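Wakis Shelf Care Project: Progress Report to the Hyvönen Fund
Reporting period: March to June

Purpose of the grant
The fund supports Wakis in training retail trainees to restock, face up and check household cleaning aisles. Nollstead is the training partner and supplies the written course.

Progress to date
Thirty-four trainees have begun the program and 9 have finished all units. The dish detergent section was taken first. Its containers range from small bottles to large jugs, and the heavier ones need two hands. Trainees learn to bring stock forward to the shelf edge, turn labels to the front and keep each product with its own price tag. A total of 296 practice hours has been logged, against none at the last report.

Handling bottles and jugs of dish detergent on the middle shelf:
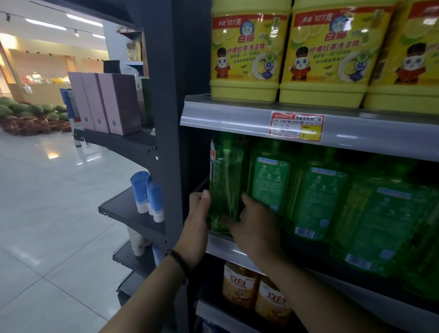
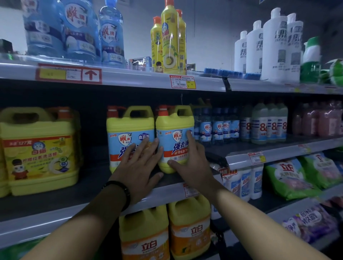 How often is the detergent section faced up?
Twice a day, at 10 a.m. and again at 4 p.m., with a further check after any delivery. Each session may take up to 60 minutes, including wiping the shelf edges and removing leaking containers.

Matters arising
Nollstead has revised the unit on price tags after trainees reported difficulty matching similar products sold in different sizes. The new version asks them to read both the product name and the volume before placing stock. The Madomon stock sheet, used to record gaps and damaged goods, remains in its trial form. Several sheets were returned without a shelf number, and the layout will be changed accordingly.

Budget
Spending on gloves, cloths and printed material is within the approved amount. No transfer between budget lines is requested.

Next period
Work will move to laundry products and paper goods. Wakis will submit the revised stock sheet to the fund for comment in August, together with the completion records for the remaining trainees.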